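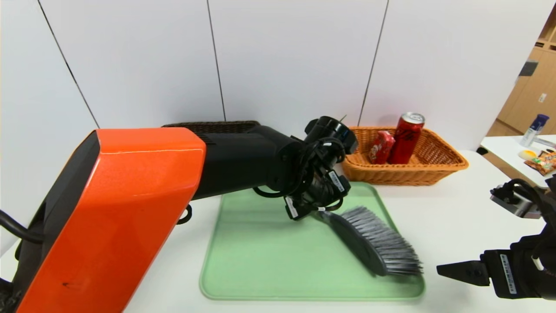
2. Scope and operating rules

The work covered by this report is a set of operating rules for a two-arm tabletop cell, written so that a student with one induction can run it without a supervisor at the bench. The first draft was issued in July and revised in August 2018. It covers the shared workspace, tool handling and end-of-run checks. Tool handling took the most rewriting. A rule that only says "keep clear of the gripper" does not cover a gripper holding a scrubbing brush over a tray while the second arm has its fingers open beside the same tray. The rule now defines the keep-out zone from the far end of the held tool, and it applies to the other arm as well as to people.

2.1 Rules adopted

Rule 4. An arm that holds no tool stays outside the zone of an arm that does, unless the task file lists both arms as active.

Rule 7. Cables at the wrist are checked for free movement before power is applied. A loop that can reach the fingers is re-tied.

Rule 8. Food and drink stay off the main table unless they are task objects. Personal items go to the side table.

2.2 End-of-run check
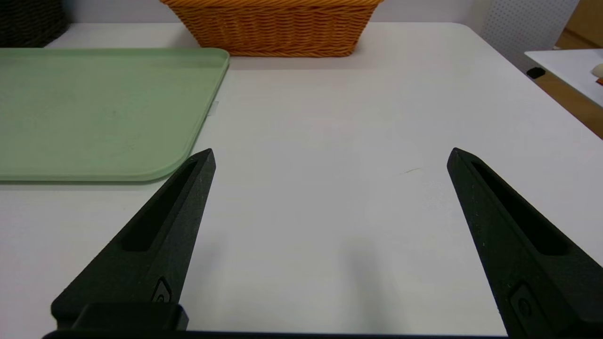 The check is done with the fingers open and nothing held. The operator inspects both finger tips, the slots along the fingers and the table surface. New scuff marks are entered in the log with the task name. Old marks are left as they are, so the log stays the only reference for when a mark was first noticed.

Greer Lennox ran the draft through 17 sessions. Most entries in the log concern Rule 8, and the wording was changed after it was read as a ban on the task baskets. Rule 7 produced no disputes, but the check was skipped when one operator took over from another in mid-session. A handover line has been added to the form.

2.3 Open points

The Nivura task files do not yet mark which arm is active, so Rule 4 depends on the operator reading the task description. The stop button position is still to be agreed with the Brasmont lab. Until then the existing position applies.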